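Why Does Food Come in Wrappers?

Open a kitchen cupboard and you will find bags, boxes, cans, jars and packets. People have been putting food into containers for thousands of years. The containers have changed a lot, but they still do the same jobs. They keep food in one place, they keep dirt and insects out, and they help the food last longer.

Early containers

The first containers came from nature. People used large leaves, hollow gourds, shells and animal skins. Later they learned to weave baskets and to make pots from clay. More than 2,000 years ago, traders carried oil and wine across the sea in tall clay jars. The jars had two handles and a narrow neck that could be closed with a plug.

Paper came next. It was invented in China, and people there used it to wrap things as well as to write on. Glass bottles and metal cans came into common use much later.

What makes food go bad?

Food goes bad for several reasons. Tiny living things called bacteria and mold grow on it. Most of them need water, so dry foods like rice and crackers keep longer than fresh fruit or meat.

Air is another problem. Air contains oxygen, and oxygen changes the fats in food. If you have ever eaten an old nut that tasted bitter, you have tasted this change. Light can speed it up.

Water in the air matters too. A cookie left on a plate overnight may be soft by morning. It has taken in water from the air around it. Bread does the opposite. It loses water and gets hard.

What is a wrapper made of?

Many snack wrappers look like one sheet, but they are often several thin layers stuck together. Each layer has a job. The outside layer holds the ink. A middle layer may be a very thin coat of metal, which blocks light and air. The inside layer is a plastic that melts a little when it is heated, so the edges can be pressed shut. This is called a heat seal. 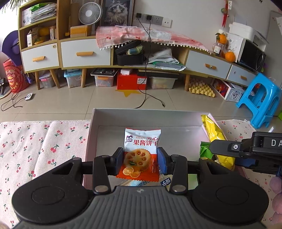 Some bags are filled with a gas called nitrogen before they are sealed. Nitrogen already makes up most of the air we breathe. It does not change the fats the way oxygen does, and it makes a cushion so that chips do not get crushed.

Words on the wrapper

The printing on a package tells you what is inside. Look for the list of ingredients. In the United States, the ingredient that weighs the most comes first. People with allergies need to read this list every time.

Where do wrappers go?

Wrappers with many layers are hard to recycle, because the layers are hard to pull apart. Most go in the trash. Cans, glass jars and cardboard boxes are easier to use again.

Try it yourself

You need 4 crackers, a plate, a paper bag, a jar with a lid and a zip bag. Put one cracker in each place and leave one on the plate. Wait 14 hours, then break each one in half. Which one snaps the loudest?

Written by Chang-ho Koo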